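2021-11-07, Stillville

**Vimutska and Wundico open a collection of household tasks shown by hand**

Vimutska and its partner Wundico announce today that their collection of household demonstrations is open for research groups. It holds 1,793 recordings, made in 11 homes since June. Each recording shows one task, and most of them concern clothes and bedding.

The demonstrations are made without a robot in the home. A person takes one gripper in each hand and does the work with the fingers of the tools. The movement is later used to teach a two-armed robot the same task. Soft items receive special attention, as a fleece garment on a bed changes its shape with every touch.

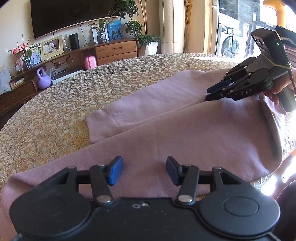 ## How the homes take part

Each home works with the tools for up to 110 minutes in one visit. The people are asked to keep their rooms as they are in daily life, with the usual furniture and daylight. Before the first recording they practice with the grippers on a towel. Alipour, the company which trains the participants, has prepared a short guide in 3 languages.

## Access

Research groups can ask for access by writing to the Vimutska office in Stillville. The request should name the institution and describe the planned use. Wundico will check the recordings for private details before they are sent. A second part of the collection, with tasks from the kitchen, is in preparation.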